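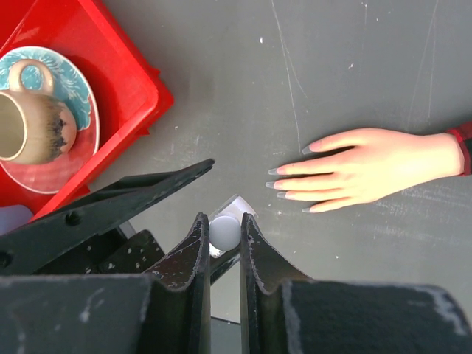
Practice hands are the part of the Lencho home nail course that people write to us about most. This page covers setting one up at a table, looking after it, and getting nails on and off without damage. Before you start, decide what goes where. A hand laid palm-down with the fingers slightly spread needs more width than most people expect, particularly with long pointed nails on it, and a cup of coffee should be in a tray on the far side, up on its saucer, with the handle where you can find it. Everything else can be moved around to suit you.

Last updated March 9, 2026

Do I need a special table?

No. Any flat table that doesn't wobble will do. A dark matte top is good for filing because pale dust shows up and you can see when to wipe. It will also show every scratch, so if you care about the table, put a mat down. Our own work tops are scratched and we have stopped worrying about it.

Should the hand lie flat or stand up?

Flat for the first lessons. Shaping and plain color are both easier when the back of the hand faces you and the fingers point toward your working side. You will need to raise the hand for lesson 7, where you check the nail from the front and from underneath. A rolled towel under the wrist is enough.

Why are you so strict about trays?

Files, tips and small bottles roll. A tray with a raised rim keeps them off the floor and makes clearing up quick — you carry the whole thing to the sink or the cupboard. Color doesn't matter. Please don't keep drinks in the same tray as removers or monomer. Use a second tray for the cup, or leave the cup in another room if there are children or pets around.

What nail shape should I start with?

Short and rounded. Long pointed shapes look good on a practice hand, and most students want to go straight to them, but they catch on sleeves and they hide an uneven base. Nives Marino, who teaches the first block, asks for 20 finished short nails before anyone moves on. After that you can pick your own shape. Pale gray is a useful color for pointed sets. It shows a crooked side wall better than white does.

The hand slides when I file. What can I do?

Wipe the table and the underside of the hand first. Dust is usually the cause. If it still slides, put a damp folded cloth under the palm. The Comach clamp included with the full kit fits table edges up to 2 inches thick. Tighten it by hand only.

Can I put a sleeve on the hand?

Yes, and it's worth doing. Clients wear sleeves, and you should learn to work near a cuff without getting dust or polish on it. Any old knit cuff will do. Take it off before using acetone.

How do I practice working around small objects?

Lesson 8 deals with this. You place the hand beside something small and upright, with the fingers pointing at it, and work without knocking the object over. A short white peg is fine, and so is a lipstick tube. Keep the tray off to the side, close enough to reach.

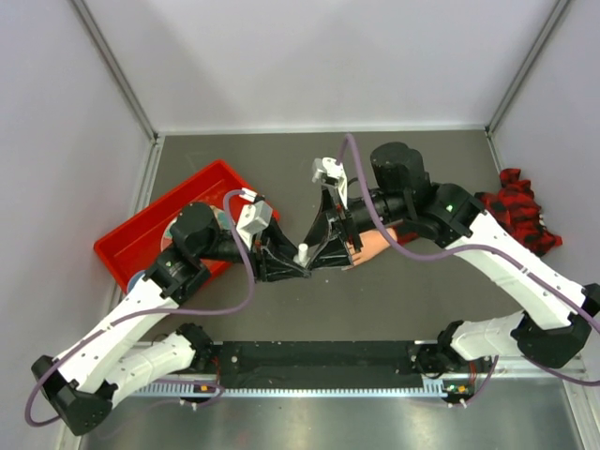 Fiorella Cattaneo wrote to say that she spent too long on this lesson with the hand pushed far back on the table, and that it went better once she pulled it close and lowered her chair. She also asked whether left-handed students should reverse the layout. Yes, they should. Put the hand and the tray the other way around and ignore the diagram in the booklet, which was drawn for right-handers.

How do I clean the hand?

Warm water, mild soap, soft cloth. Dry it well between the fingers. Acetone will dull a smooth finish, so keep it to the nail itself. Polish stains on the skin rarely come out completely.

Where do I get replacement nails?

Order item 263, mixed sizes, from the supplies page. Brilska tips also fit, but the thumb size runs narrow and may need filing at the sides.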